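Mivivbridge Reading Study: Call for Participants

Mivivbridge is recruiting engineers, technical founders and senior technical managers for a study of reading habits and working decisions. The study asks what people who build things for a living read before the age of 18, what they read now, and whether either can be traced in the way they describe their work. Participation is remote except for one optional session at our office in Curkham.

Posted 2022-06-10.

Background

Published lists of books recommended by company founders are common and of limited use as evidence. They are usually compiled from interviews given after a company has become well known, and the titles tend to be ones the reader already expects. Our pilot survey collected 903 titles from 228 respondents. Science fiction and biography accounted for most of the childhood titles. Manuals, textbooks and hobby magazines came up far more often than published lists would suggest, mostly in answer to a follow-up question and seldom in answer to the first one.

The main study uses a longer diary period and a structured interview. The interview schedule was revised after the pilot to ask about borrowed, unfinished and reread books separately.

Who can take part

You are eligible if you:

- are 21 or older
- have worked at least three years in engineering, software, manufacturing, energy, transportation or a related field
- have founded a company, led a technical team, or held design responsibility for a product that shipped
- can read and answer questions in English (the books themselves may be in any language)

You do not need to be a frequent reader. The pilot sample was weighted toward people who read a lot, and we are looking in particular for participants who finish fewer than four books a year. People who read mainly by audio are eligible and should log listening time in the same way as reading time.

Employees of Mivivbridge and of Msimang, which supplies the diary software, may not take part. Pilot respondents may apply again but will be placed in a separate group for analysis.

What is involved

1. An intake questionnaire covering education, work history and early reading. Allow 40 minutes. It can be saved and resumed.

2. A reading diary kept for eight weeks in Ostia, a browser-based logging tool. Entries are short: title or source, format, minutes, and one line on why you picked it up. Technical documentation, standards, long articles and fiction all count. Email and chat messages do not.

3. One recorded interview by video call, 60 to 75 minutes, held after the diary closes. You will be asked to describe two or three work decisions in detail before any question about books is asked. The order is fixed and interviewers will not change it on request.

4. An optional half-day session in Curkham in October, where participants discuss an assigned text in small groups. Travel within the state is reimbursed against receipts.

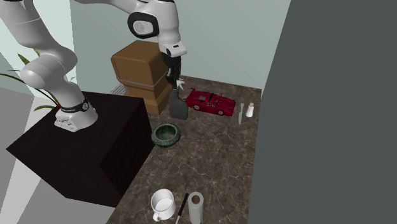 Diary entries should be made on the day of reading. Ostia accepts late entries for up to 72 hours and marks them as late. Participants with more than ten missing days will be asked whether they want to continue, and those who stop at that point keep any payment already earned.

Payment

Participants receive $100 on completing the diary and a further $100 after the interview. There is no payment for the intake questionnaire alone. Payments are made by bank transfer or prepaid card within 30 days.

Data handling

Interview recordings are transcribed, checked and then deleted. Transcripts are stored under a participant number. Company names, product names and coworkers' names are removed before analysis. Book titles are kept as given. You may withdraw at any time before your transcript is coded, and your diary data will be removed on request.

If your employer restricts outside interviews, please get clearance before applying. We can supply a one-page summary of the study for that purpose but cannot sign nondisclosure agreements with individual companies.

How to apply

Send an email with the subject line "Reading Study" and include:

- your current job title and field
- years of experience
- an estimate of how many books you finished in the past year (zero is an acceptable answer)
- your time zone
- whether you would consider the Curkham session

Do not send a resume or a list of favorite books. Favorites are covered in the intake questionnaire, and lists received beforehand will be set aside unread.

Applications are reviewed in the order received. Places are allocated by field and by reading frequency, so an early application does not guarantee a place. Applicants who are not selected will be told by email and may ask to be kept on file for a later round.

Contact Mivivbridge | Privacy | © 2022 Mivivbridge. All rights reserved. | Back to top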